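About Carodik

Carodik writes software for robot arms. We don't build the arms or the grippers, and we don't sell them. Our customers already own the hardware, or are about to buy it, and need it to pick things up and put them down in places where nothing sits exactly where it sat yesterday.

The company was started by Zlatko Bošković, who had spent eight years writing motion control code for packaging lines. Most of that time went into small fixes: a tray had moved, a new cup had a different rim, and a program that had worked for months had to be taught again by hand. He wanted the arm to look first and then decide. The first version of our planner ran on one computer under his desk. Today we are 19 people in 2 offices, with engineering in Clakau and customer support in Wudurov.

What we make

Our main product is Cheon, a planning and control package. It takes in camera data, works out which objects are on the table and how they are lying, picks a grasp, and plans a path to it. If the object shifts while the arm is on its way, Cheon plans again without stopping the arm. It comes with a log viewer that lines up the camera feed, the joint positions and the planner's choices on one timeline. Customers tell us they use the viewer more than anything else we ship.
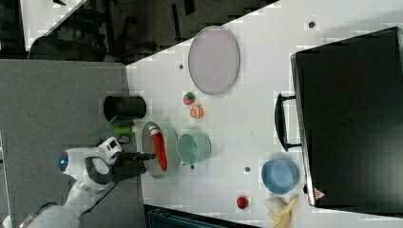

We test on tabletops with dishes and toy food. They are cheap, easy to replace, and hard enough to grasp that weak spots in the software show up early. Shallow plates are a good check on finger clearance, and a cup on its side gives the perception code more trouble than an upright one. Our regression suite has 108 table layouts. Every release goes through all of them in simulation first, and then a smaller set on a real arm.

How we work

Perception, planning and tooling are separate teams, but they share one code base and one test room. Anyone who changes the grasp code is expected to run it on an arm before asking for a review. Failed grasps are saved with their full logs and looked at each morning at 9:30. Some of them become new layouts in the suite.

We release four times a year. The December release is limited to bug fixes, as many customers have a skeleton staff at that time.

Working with us

New customers usually begin with a trial on their own arm and their own objects. We ask for a short list of the items to be handled, the model of the arm and gripper, and a drawing of the work area. An engineer from Clakau sets up the first configuration and goes through it with your staff. After that, support is handled from Wudurov by phone and email.

Open positions are listed on the jobs page. We are currently looking for a planning engineer and a technical writer.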